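Bench Notes: Planetary Gear Stages

Assembly of the small planetary stages moved to the mat bench in July, and the procedure sheet has been revised to match. Chaltu Tekleab and Dagim Gebremichael wrote the new text. The main points are repeated below for anyone who builds or services a Ciltix unit.

Laying out

Set each spur gear flat on the dark surface, clear of the others. Silver teeth are hard to inspect on a white tabletop. Check the bore first, then the tooth tips, then turn the gear over and repeat.
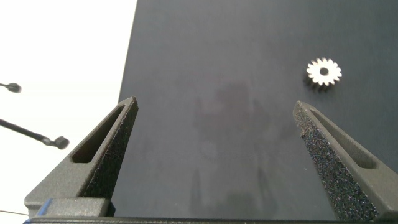
Placing gears on the disc

Clean the disc on both faces before anything goes on it. A chip trapped under a gear will tilt it enough to bind the stage, and the fault is easily mistaken for a bad tooth. Lower the gears straight down. If one resists, lift it off and check the bore for burrs.

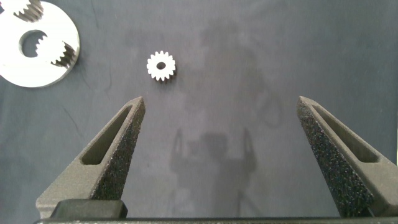
Do not tap a gear home with a tool. Of the 1,431 gears inspected under the old procedure, most rejects had tip damage from handling, and the supplier, Rasodow, was not at fault. Huiling Qiu keeps the reject log and would like the lot number written on every entry. 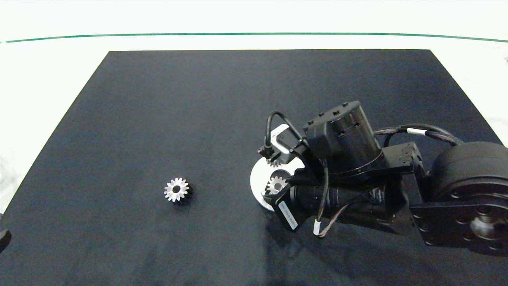

Parts set aside during a build need their own space. A gear waiting for its turn should lie as the one toward the left of the navy mat does, alone on open cloth with the bore facing up. Gears left touching each other pick up small nicks, and these show up later as noise under load.

Tooth count

Small gears for this stage have roughly 16 teeth. Confirm the exact count against the build card, as the Ayele variant uses a different ratio and its gears look much the same at arm's length.

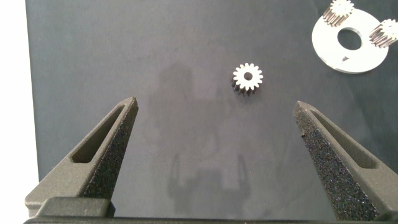

Mark the starting tooth with a wax pencil, count once in each direction, and wipe the mark off before assembly. Any disagreement between the two counts goes to Etenesh Kumsa. Revised sheets are in the binder at the end of the bench; version 3 is to be discarded.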